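Evlow's fruit-handling arms go back to slow speed after elbow fault

2019-10-25

If you've walked past the test hall at Tudard this month and wondered why the arms are moving like they've just woken up, I can tell you, because I spent most of yesterday in there asking. Evlow has put all of its table arms on reduced speed after one of them failed to hold its position during a run on October's fruit program. No one was hurt and nothing got broken apart from one piece of fruit, but the company is treating it as a proper safety fault, and I think that's the right call.

The short version goes like this. The arm was partway through a pick, holding its gripper over the table, when the elbow sagged. It didn't drop like a stone – the people who saw it said it was more of a slow nod – but it kept going after the stop button had been pressed. The gripper came down on a peach and squashed it flat before the second brake finally caught. By then the elbow had moved 20 degrees past where it should have stopped.

Now, 20 degrees may not sound like a lot if you're thinking of a door or a desk lamp. On an arm with that much reach it's plenty, and a stop button that doesn't quite stop things is the kind of problem that gets everyone's attention really fast! The operator was standing outside the taped line, where you're supposed to be, and the arm never came near it.

The brake in question is made by Stuvis, and it sits inside the elbow joint. When the power to the motor is cut, a spring pushes a small disc against a plate and the joint is meant to lock. When Evlow opened up the arm they found grease on the disc. A seal had let go, and the grease had worked its way through to a place it should never be. So the spring was pushing just fine, and the disc was slipping anyway.

What bothers me a bit is that the arm had passed its morning check. That check asks each joint to hold still for 10 seconds with the arm folded in close, and a greasy brake can manage that without much trouble. Stretch the arm out over the table and the load on the elbow is a whole different story. The check has been done that way since the arms arrived, and as far as I could find out it had never been questioned (I did ask, twice).

The work itself is pretty simple to look at. The arm reaches out over a table with a few grocery-type things on it, goes to one of them, and either lifts it or nudges it somewhere else. Soft packets and round fruit are the ones that give it the most grief, so that's what gets repeated. This particular arm had logged 557 hours of it when the brake slipped, which is well short of the service interval for the joint. 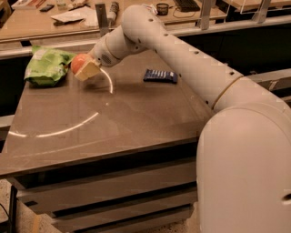 The gripper up against a piece of fruit during table work.

Evlow has since pulled the elbow brakes on every arm in the hall. One more had a trace of grease near the seal, though none on the disc itself, and that arm is parked until new parts come in. The others went back together and passed a tougher version of the check, with the arm fully stretched and the hold repeated in several positions. They're running again, only slowly, and they'll stay slow until the seals have all been replaced with a newer type.

Stuvis has been told and has asked for the bad brake back so it can be taken apart. The seals came from one batch of 363, and Evlow doesn't know yet where the rest of them ended up. That's the part I'd want an answer to if I ran the same arms. There's a set over at Lévesque, and I'm told the people there stopped theirs the same afternoon they got the call and have started opening elbows too. I haven't heard what they found.

There are a couple of changes in the hall that will probably stick. The tape on the floor has been moved farther out, and you can't reach over it to fix an item on the table while an arm is powered, even if it's on hold. That last one has caused some grumbling – people were used to leaning in to set a packet straight, and walking over to cut the power every time does slow things down. I watched a few rounds of it and it's a chore, no question. I'd still take the chore.

The fruit program was supposed to wrap up by the end of the month and now it won't. Evlow wouldn't give me a new date, only that the new seals are on order and that full speed comes back one arm at a time, after each has held its stretched-out check every morning for a week. If you have a visit booked at Tudard you can still come, but call ahead, and expect to stand a little farther back than last time.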